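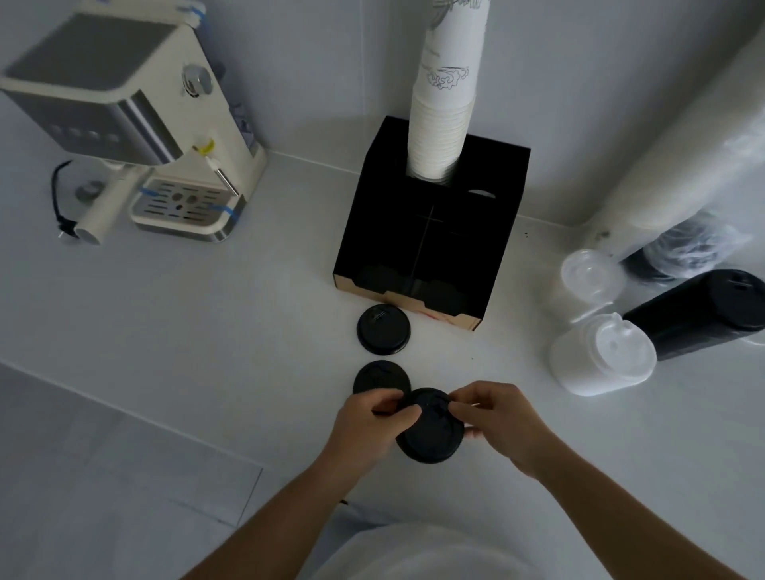 Menu Gallery News Contact Search
Gallery > Corners > Coffee corner restock

The coffee corner at Dendance got its February restock before anyone else was in. Black lids by the dispenser box, paper cups poking out the top with the swirly clouds on. We ordered from Wimo again, 491 cups on the delivery note, odd number, dont ask me. Espresso machine stays where it is on the left – blue tape still on the drip tray, leave it be please.

Lids come in white as well as black. Both kinds live in or near the box, so have a look before you grab.

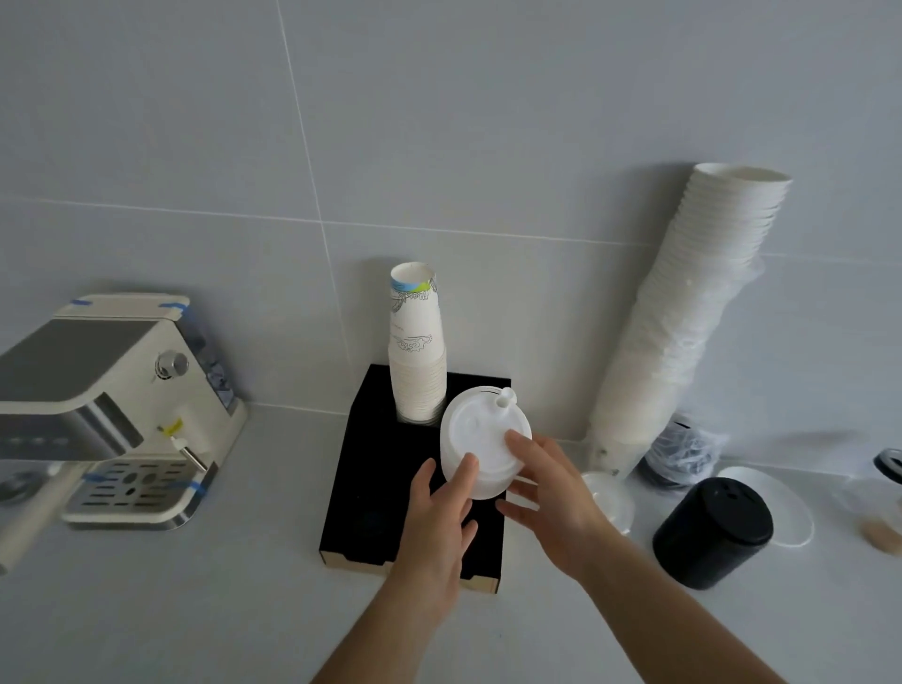
White lid, sip spout up. Tall stack of cups against the tiles.

Size chart is going up next month, Duken are printing it. Around 6 people have asked already.
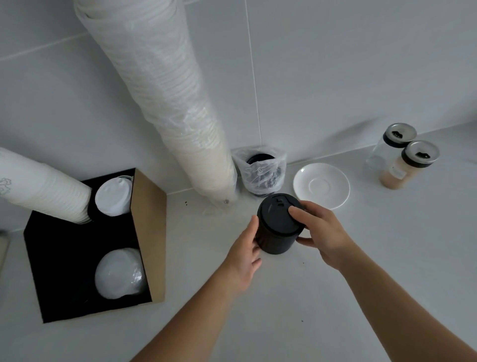 Wrong lid on the wrong cup was the big moan last time, and we got through two rolls of kitchen towel over it. Press down all the way round, not just the middle. Black lid on a black cup looks rather smart I think, more so than the white. Spare white lids are in the cardboard organiser, domed ones still in there plastic, so finish the open ones first. Chou syrup is back too, bottom cupboard. Any thing missing, tell Lise before 5.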